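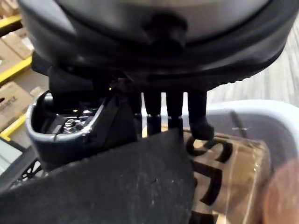 *Gripper, close up.*

**1/** The Town of Pleltus has opened public comment on its draft Parks and Open Space Plan. This thread explains how residents can take part and what will be done with the comments received.

**2/** The draft sets priorities for Zirberg Park, the Brinkmann trail and the smaller neighborhood parks. It does not set a budget. Funding decisions will come before Town Council separately in the fall.

**3/** Residents may respond in any of these ways:

- Complete the online survey on Plutulik, the Town's engagement site. You will need to register with a postal address, but your name will not be published.
- Pick up a paper copy at Town Hall or the library. Large-print copies are available at both.
- Attend the open house at the library, from 4 p.m. to 8 p.m. There is no formal presentation, so you may arrive at any time.

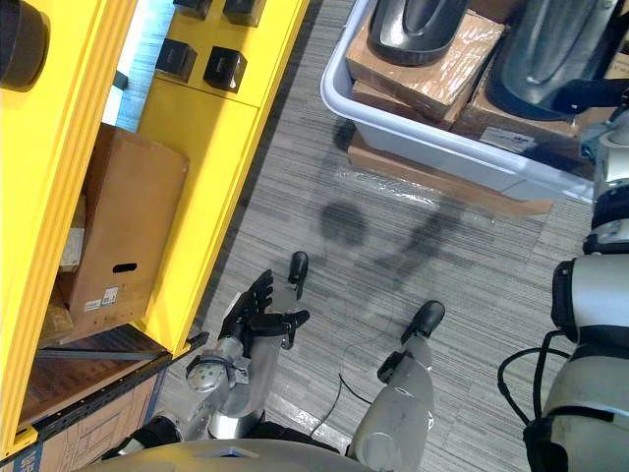
## What we have heard so far

**4/** The first round of comment closed in March with 1550 completed surveys. Of those who answered the question on trails, 78 percent asked for better lighting on the Brinkmann trail between the school and the footbridge.

**5/** Opinion on the off-leash dog area was divided. The draft now shows two possible sites in Zirberg Park - one near the east parking lot and one beyond the ball fields. Staff have not recommended either site.

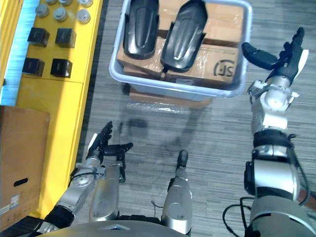 **6/** Residents who prefer a third location should mark it on the map in the survey. Written descriptions are also accepted on the paper form.

**7/** Notices have been mailed to about 500 households next to the two sites. If you live on a bordering street and have not received one, please call the Clerk's office.

**8/** We are also seeking residents aged 16 to 24, who were few among those responding in the first round. An evening discussion group has room for 40 people. Registration is on Plutulik, and bus fare will be refunded.

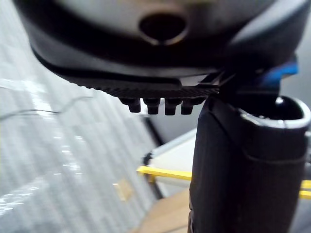 *Gripper housing and ribbed plate.*

**9/** Comments are open until the end of June. Paper forms must reach Town Hall by 5 p.m. on the last day of the comment period. A summary of all responses will be posted before the plan goes to Council, with names and addresses removed.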